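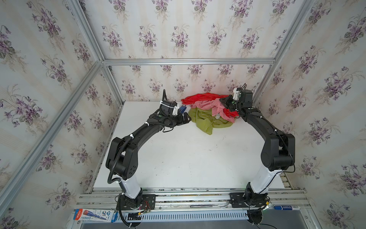 Mervyn Fothergill asks whether the sorting has to come before the folding, as he gets through a pile faster if he folds each piece as it comes to hand. It can be done either way. With a small pile the order makes little difference. With a full basket, folding as you go leaves you with mixed stacks, and these then have to be taken apart again. The steps below assume you sort first.

Folding long-sleeved tops from a mixed pile

You need a flat, clean surface at about hip height. A white or pale top is useful as lint and loose threads show up on it. Wipe it before you start. Specks left on the table will be picked up by knitted fabric.

Step 1. Separate the pile

Take hold of the uppermost garment near its middle and lift it straight up. Do not pull it sideways by a sleeve or a cuff. A sleeve trapped under another garment will drag the rest of the pile with it and may stretch at the shoulder seam. If the garment does not come free, put it down, find the trapped part and release that first.

Shake each piece once, away from the table, and lay it to one side. Keep smooth, slippery fabrics apart from soft knits. They fold differently and slide about when stacked together.

Step 2. Check before folding

Turn any garment that is inside out. Look along the hem for loose stitching and put anything that needs mending in a separate place. Strong reds should not be stacked against pale items if there is any damp left in them. If in doubt, hang the red piece for another hour. 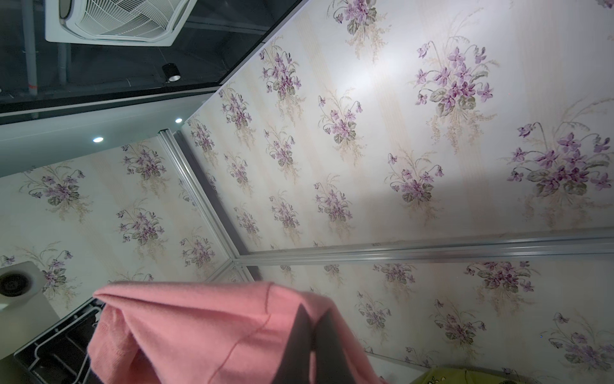 Step 3. Lay out flat

Place the garment face down with the neck away from you and the hem towards you. Spread the body first, then the sleeves. Smooth from the centre line outwards using the flat of the hand. A crease left in the body at this stage will be pressed in by the weight of the stack.

Step 4. Fold the sides

Bring the right side in by a quarter of the width, with the fold running from mid-shoulder to hem. Turn the sleeve down so that it lies parallel to the fold. Repeat on the left. The two sleeves should lie side by side. If they overlap, the finished piece will be thicker in the middle and the stack will lean. 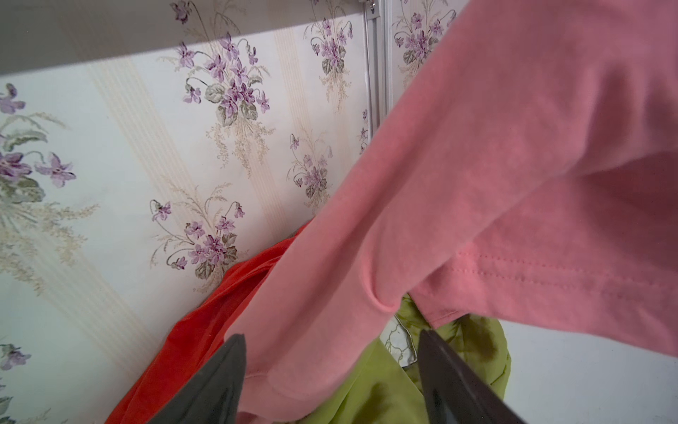
Step 5. Fold the length

Fold the hem up to one third of the length, then fold again towards the neck. Thick sweatshirts are better folded once, in half, as a third layer tends to spring open. Turn the piece over and square the edges.

Step 6. Stack

Stack no more than 5 thick tops or they will topple when one is taken from the middle. Put the heaviest at the bottom. For slippery fabrics, alternate the direction of the folded edge. Shelf depth matters here: if the fold overhangs the front, go back to step 4 and bring the sides in a little less, then make the length fold shorter.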